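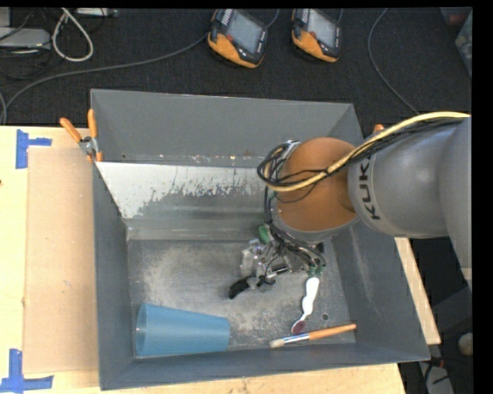 News > Community > Press releases

Drusmont Sorting Days Return With More Bins and a Longer Saturday

DRUSMONT – The Heler Reuse Hall will open its doors again this March for a new round of Sorting Days, when neighbors bring in the stray contents of their kitchen drawers and garages and go home with the things they need. The hall is adding 12 metal bins this spring, bringing the total to 37, and the Saturday session will run until 5 p.m.

The bins are the heart of the hall. They are big gray open-topped things, secondhand and well scraped, and people love digging in them! Everything goes in loose: spoons, spatulas, lids, small tools, the odd toy. Sorters then take each bin down to the bare metal and move the contents to the right shelves, where anyone can pick them up free of charge.

"I came in for one serving spoon and stayed the whole afternoon," said Brenda Tapley, who runs the hall's kitchen shelves. "You reach in and find the exact peeler your grandmother had. We had 80 households through the door last fall, and I would be thrilled to see every one of them again."

New this season is a repair bench, set up by Bongani Pillay of the Vudevero workshop on Tuhumury Street. Visitors can bring a loose pan handle, a dull pair of scissors or a wobbly stool and learn how to fix it themselves – tools and glue are provided. Bench spots last 17 minutes each and are handed out at the front desk.

"Most of what I see needs one screw," Pillay said. "It's a great feeling to hand it back."

Please rinse and dry kitchen items before bringing them in. Knives should be wrapped in cardboard and given to the desk, never dropped into a bin. The hall can't take glass, batteries or anything with a gas canister. Large furniture is welcome, but call first so there is floor space.

Sorting Days are free and open to all ages. Children under 12 should come with an adult. Parking is behind the hall, and the side door has a ramp.

Recent items
Tuhumury Street book swap moves indoors
Vudevero workshop adds evening chair-caning class
What the Heler Reuse Hall can and can't take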